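Aug 13, 2021
Posted by the blog's owner

What I learned from cleaning up my newsletter list

I put this job off since December, which tells you how much I was looking forward to it. My little newsletter had grown to 2,992 addresses, and I was proud of that number in a way I probably shouldn't have been. I used to check it before breakfast! But fewer and fewer people were opening the thing, and the bill from Claleck (the service I use to send it) had just moved up to the next tier, so one rainy evening I made a pot of tea and sat down to see who was really reading.

The first thing I did was pull out everyone who hadn't opened a single issue in six months. I know open rates aren't perfect – some mail programs block the little tracking picture, so a faithful reader can look like a stranger. That worried me quite a bit, and I didn't want to drop anybody who had been quietly enjoying my rambling all along. So I wrote them all a short note first. The subject line was "Still want these?" and the message was four lines long with one link to click if they wanted to stay.

I waited a week and sent it one more time, with a slightly warmer opening, and then I left it alone. Between the two notes, 481 people clicked to stay. Some of them even wrote back, and those replies were the nicest part of the whole business. One lady in Jirkden told me she saves every issue in a folder and reads them all on the train when she visits her sister. She had never once shown up as an opener, bless her.

Everybody else came off the list. I won't pretend it didn't sting to watch the number fall, and I did walk away from the desk for a bit before pressing the button. The next issue went out to a much smaller crowd and got more replies than the last three put together, so I've stopped sulking.

I also changed my sign-up form while I was in there. It used to promise "news and updates," and I can't think of a duller pair of words. Now it says what I write about and how often it comes, and there's a link to an old issue so people can try one before they hand over their address.

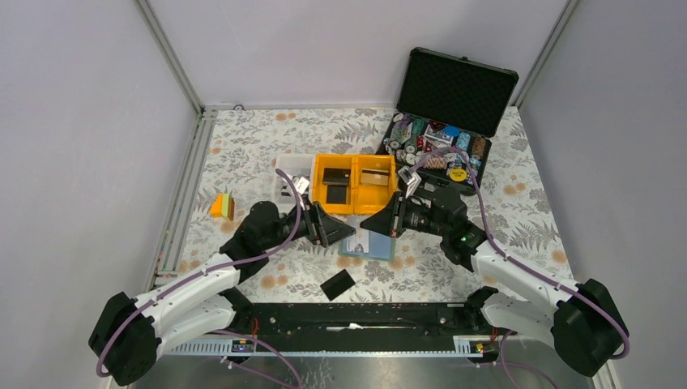 The welcome message is next on my list, and it needs it – I wrote it in a hurry years ago and it still mentions a giveaway that ended ages back. If you have one you're fond of, please send it my way, I'd love to read it.

Recent posts
Moving my blog from Aver to Kasprzak, part 2
How often is too often? Picking a schedule I can keep
Writing subject lines when you're tired

Contact | © 2021 All rights reserved | Back to top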